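Gimham Open Day Recordings – Data Card
Household tidying with a humanoid robot, Dredmont site 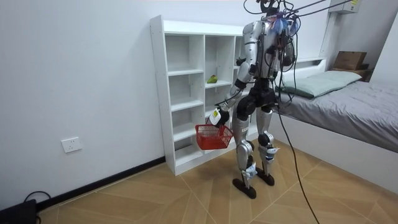
Wilma Mulder asked during the November review that this card state plainly which recordings were made in front of visitors and which were not, as the first release left readers to work it out from the file list. The present version follows that request. Every recording in the main folder was made while visitors were on site. Practice runs from the preceding days are kept in a separate folder and should not be mixed with the main set when results are reported.

Summary

The collection contains 455 recordings of a tethered humanoid robot handling light household objects in a furnished bedroom. The work was carried out at the Dredmont site of the Gimham program during its open day. Sessions ran from 9:30 in the morning until late afternoon, with a pause at midday. Visitors were admitted in groups of no more than 20 and followed the work from the adjoining corridor.

Contents

main/ – recordings made during the open day
practice/ – recordings made before the open day, not counted in the total above
notes/ – operator notes, one text file per session
labels.csv – task name, start time, end time and outcome for each recording

Of the 455 recordings, 400 carry a complete set of labels. The remainder have a task name only and are marked "partial" in the outcome column.

Tasks

The program offered six tasks, chosen so that a visitor arriving at any point could follow what was being attempted. They include taking a small basket by its handle at a shelving unit, placing a single piece of fruit on a shelf, and moving a pillow on a bed. Task names in labels.csv match the wording on the printed program handed out at the door.

Operation

The robot was operated remotely by trained staff using the Velik control software. No recording in this release shows independent operation, and users should not describe the set in those terms. Power and data cables remained attached throughout. An operator could stop the robot at any time, and stops are logged in the session notes with the reason given.

Known limitations

The recordings come from one room and one robot. Lighting changed during the afternoon and was not corrected. The fixed camera does not always show both hands – where a hand is hidden behind the body, the label refers to the task and makes no claim about grip. Outcomes were entered by the operator on duty. A second reading by Ratih Tuhumury led to changes in the labels for two sessions, and both sets of values are retained.

Visitors

Sound was not recorded. Questions put by visitors were written down by hand and are not part of this release.

Access and contact

The data may be used for research and teaching. Requests for the full-length session files should be sent to the Rahman data office at Dredmont, giving the session number and the intended use. Corrections to labels.csv are accepted at the same office and will be listed in the change log with the next release.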